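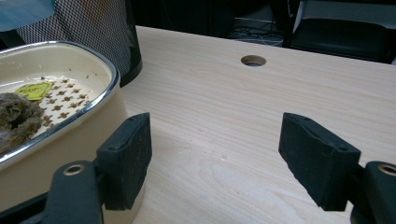 # Kapitel 4: Holz und Feuchte

## 4.1 Worum es in diesem Kapitel geht

In den ersten drei Kapiteln haben wir den Baum betrachtet, solange er im Wald steht, und danach den Stamm auf dem Weg in das Sägewerk. Jetzt kommen wir zu der Frage, die in der Werkstatt die meiste Arbeit macht: Was tut das Holz, wenn es schon ein Möbel geworden ist? Man sagt gern, dass Holz "arbeitet". Dieses Wort ist schön, aber ungenau. Gemeint ist, dass Holz Wasser aus der Luft aufnimmt und wieder abgibt, und dass es dabei seine Maße ändert.

Ein Tischler, der diese Bewegung kennt, kann mit ihr planen. Ein Tischler, der sie vergisst, bekommt nach dem ersten Winter einen Anruf von dem Kunden. Meine eigene Lehrerin, Natsumi Furukawa, hat uns für jede gerissene Platte einen Zettel schreiben lassen: Holzart, Schnitt, Raum, Jahreszeit. Ich habe diese Zettel noch, und mehrere Aufgaben am Ende des Kapitels sind daraus entstanden.

Sie brauchen für das Folgende die Begriffe *radial*, *tangential* und *längs* aus Kapitel 2. Wer bei ihnen unsicher ist, soll die Zeichnung mit dem Stammquerschnitt noch einmal ansehen - es kostet wenige Minuten.

## 4.2 Freies und gebundenes Wasser

Das Wasser befindet sich im Holz an zwei Orten. Das freie Wasser füllt die Hohlräume der Zellen. Das gebundene Wasser sitzt in den Zellwänden selbst. Trocknet frisches Holz, so geht zuerst das freie Wasser weg. Das Brett wird leichter, aber seine Breite bleibt fast gleich. Erst wenn die Hohlräume leer sind und die Zellwände anfangen, ihr Wasser zu verlieren, beginnt das Schwinden. Den Übergang nennt man *Fasersättigung*.

Die Holzfeuchte *u* wird immer auf die trockene Masse bezogen:

> u = (Masse feucht − Masse darrtrocken) / Masse darrtrocken × 100 %

Wiegt also eine Probe feucht 120 g und nach dem Darren 100 g, dann beträgt die Holzfeuchte 20 %. Anfänger teilen hier oft durch die feuchte Masse und erhalten einen zu kleinen Wert. Bitte achten Sie darauf, denn bei nassem Holz wird dieser Fehler groß. Nach der richtigen Formel kann *u* sogar über 100 % liegen, was viele im ersten Moment nicht glauben wollen.

Für Möbel in beheizten Räumen soll das Holz deutlich trockener sein als für den Bau im Freien. Im Sommer nimmt es ein wenig Feuchte auf, im Winter mit der Heizungsluft gibt es sie wieder ab. Eine Lackierung oder ein Öl macht diesen Austausch langsamer, verhindert ihn aber nicht.

## 4.3 Was die Maserung verrät

Die drei Richtungen schwinden verschieden stark. Tangential, also entlang der Jahrringe, ist das Maß am größten. Radial ist es bei vielen Holzarten nur etwa halb so groß, und in Längsrichtung darf man es für die meisten Möbel vernachlässigen. Deshalb lohnt sich der Blick auf die Oberfläche. Feine, parallele Linien über die ganze Breite deuten auf einen stehenden oder halbstehenden Schnitt. Breite Bögen, die sogenannten Fladern, gehören zum Seitenbrett. Ein ovaler Wirbel zeigt oft, dass die Fasern in der Nähe um einen Ast gelaufen sind, auch wenn der Ast selbst nicht im Brett liegt. Auf der hellen Platte am Kapitelanfang liegt ein solches Oval zwischen welligen Linien.

Die Oberfläche allein ist freilich kein Beweis. Ein furniertes Blatt zeigt dieselbe Zeichnung und bewegt sich ganz anders. Sicher wird das Urteil erst an der Hirnholzkante, wo man die Lage der Jahrringe direkt ablesen kann.
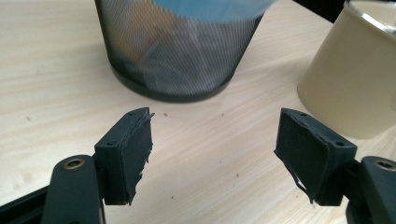

## 4.4 Ein erstes Rechenbeispiel

Eine massive Tischplatte ist 1620 mm lang und 737 mm breit. Sie besteht aus verleimten Lamellen, für die wir quer zur Faser ein mittleres Schwindmaß von 0,2 % je Prozent Holzfeuchte annehmen. Zwischen Sommer und Winter fällt die Holzfeuchte um vier Prozentpunkte.

Die Änderung der Breite ist dann:

> 737 mm × 0,002 × 4 = 5,9 mm

Die Länge behandeln wir als konstant. Fast sechs Millimeter sind für eine fest verschraubte Platte zu viel. Sie muss auf dem Gestell gleiten können, zum Beispiel mit Nutklötzen oder mit Schrauben in Langlöchern. Wie man diese Befestigungen auslegt, behandelt Abschnitt 4.7.

**Zur Übung**

1. Wiederholen Sie die Rechnung für ein Schwindmaß von 0,3 % je Prozent Holzfeuchte.
2. Die Werkstatt Willus verleimt eine Platte im feuchten Keller und stellt sie danach in ein beheiztes Büro. In welche Richtung ändert sich die Breite, und an welcher Stelle erwarten Sie den ersten Riss?
3. Suchen Sie zu Hause ein Möbel aus Massivholz. Bestimmen Sie an der Hirnholzkante den Schnitt und notieren Sie, wie die Platte befestigt ist.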